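De : Oluwaseun Akpan
À : liste mobiles-fr
Date : 20 sept. 2019
Objet : Re: [mobiles-fr] Mise à jour du Holtamum et autonomie en veille

Bonjour à tous,

Je réponds au message d'Elfriede, que je laisse en entier plus bas pour ceux qui lisent la liste en différé. J'ai le même modèle qu'elle, acheté chez le même revendeur, et j'ai fait la mise à jour le soir où elle a été proposée.
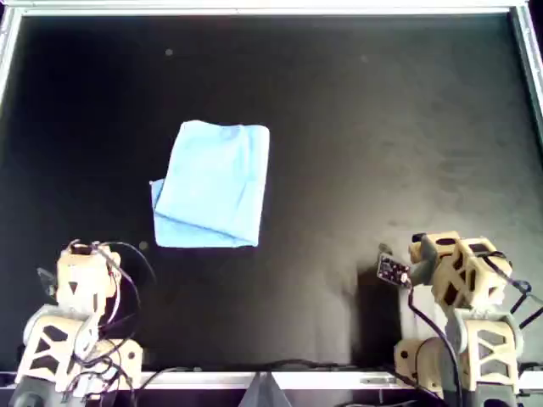
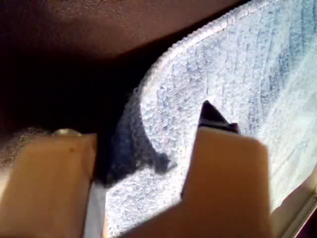 D'abord la veille. Chez moi, la perte pendant la nuit est passée à 18 % avec la nouvelle version, alors que je ne m'en souciais pas avant. Wi-Fi activé, données mobiles coupées, Bluetooth coupé, huit heures sans toucher à l'appareil. J'ai refait la mesure trois nuits de suite et le chiffre ne bouge presque pas. Ce n'est donc pas l'indexation des photos qui suit l'installation, explication que le support donne à tout le monde et qui ne tient plus passé deux jours.

Dans Paramètres > Batterie > Détail, la ligne qui monte est « Services système ». On ne peut pas la déplier sur cette version. En branchant le téléphone sur un ordinateur et en demandant un rapport de batterie, on voit un peu mieux : le service de localisation réveille l'appareil toute la nuit. Sur mon dernier rapport, il y a 2 842 réveils entre le coucher et le lever. Je n'ai pas de rapport de l'ancienne version pour comparer, il aurait fallu y penser avant.

Ce que j'ai essayé, dans l'ordre :

Vider la partition de cache depuis le menu de récupération. Aucun effet.

Désactiver la recherche Wi-Fi en arrière-plan (Paramètres > Localisation > Recherche). Effet net, la perte tombe de moitié.

Désactiver aussi la recherche Bluetooth, dans le même menu. Je gagne encore un point, peut-être deux.

Désinstaller Huda. Je précise pour ceux qui ne l'ont pas : c'est l'application météo livrée avec le téléphone, et on peut retirer ses mises à jour mais pas l'application elle-même. Il faut ensuite la désactiver, sinon elle se remet à jour toute seule au prochain passage par la boutique. Une fois Huda désactivée et les deux recherches coupées, la veille redevient normale chez moi.

Je ne peux pas dire si c'est Huda seule ou le mélange des deux. J'ai tout laissé coupé pour l'instant, j'ai besoin du téléphone dans la journée. Si quelqu'un a un deuxième appareil sous la main et la patience de réactiver les choses une par une, ça rendrait service.

Ensuite la charge. Elfriede parle d'un arrêt à 80 %. Je l'ai aussi, mais seulement avec le chargeur d'origine. Avec un vieux Vaněk qui traînait dans un tiroir, la charge va au bout, plus lentement. Babatunde Balogun avait signalé quelque chose de voisin avant l'été sur le modèle précédent, et la réponse était un réglage « Protection de la batterie » activé d'office par la mise à jour. Sur le nôtre, il est rangé dans Paramètres > Entretien > Avancé, tout en bas, et il n'est pas traduit : il s'appelle « Adaptive care ». Chez moi il était coché. Je l'ai décoché et la charge s'est terminée normalement le lendemain. Je ne m'explique pas que le Vaněk passe au travers, sauf si le réglage ne s'applique qu'à la charge rapide.

Sur le retour à la version précédente : je le déconseille. L'outil du constructeur accepte l'ancienne image, mais il efface tout, y compris la mémoire interne où sont les photos. Et d'après Osvaldo Moura, qui l'a fait sur le sien, le lecteur d'empreintes ne répond plus ensuite tant qu'on n'a pas réinstallé la version récente. Il aura donc tout perdu pour revenir au point de départ. Si vous tenez malgré tout à essayer, copiez d'abord le dossier DCIM à la main et vérifiez la copie en ouvrant quelques fichiers. La sauvegarde en ligne ne prend pas les vidéos de plus de 50 Mo.

Pour l'appareil photo qui met du temps à s'ouvrir, je n'ai rien constaté. Il s'ouvre comme avant. Elfriede, est-ce que tu enregistres sur la carte mémoire ? Si oui, essaie carte retirée, téléphone éteint puis rallumé. Mon ancienne carte donnait ce genre de lenteur et le remplacement a suffi.

Un correctif est annoncé pour octobre sur le forum Skeltgate, sans date précise et sans liste des changements. Le message vient d'un modérateur et pas du constructeur, donc je le prends avec réserve. Yetunde Okafor suit le sujet là-bas et a promis de relayer ici s'il y a du nouveau.

Si vous répondez, indiquez le numéro de version complet (Paramètres > À propos, appui long sur la ligne pour le copier). Il circule au moins deux versions sous le même nom commercial et on mélange tout depuis le début de ce fil — moi le premier.

Cordialement,
Oluwaseun

Elfriede Teuber a écrit :

> Bonjour la liste,
>
> J'ai installé la dernière mise à jour sur mon Holtamum et
> depuis j'ai trois soucis. Je les mets dans le même message,
> dites-moi s'il faut ouvrir des fils séparés.
>
> 1. La batterie se vide la nuit. Je débranche le soir, je
> pose le téléphone, et le matin il a perdu 20 %. Avant je ne
> perdais presque rien. Je n'ai installé aucune application
> entre les deux.
>
> 2. La charge s'arrête à 80 % et n'avance plus. J'ai laissé
> branché toute une matinée pour voir. Le câble est celui de
> la boîte.
>
> 3. L'appareil photo met plusieurs secondes à s'ouvrir
> depuis l'écran verrouillé. Depuis l'écran d'accueil, c'est
> un peu mieux.
>
> J'ai écrit au support, qui me conseille une réinitialisation
> complète. Je préférerais l'éviter, j'ai deux applications
> bancaires à réactiver par courrier à chaque fois.
>
> Est-ce que quelqu'un sait si on peut revenir à la version
> d'avant sans perdre ses données ?
>
> Merci d'avance,
> Elfriede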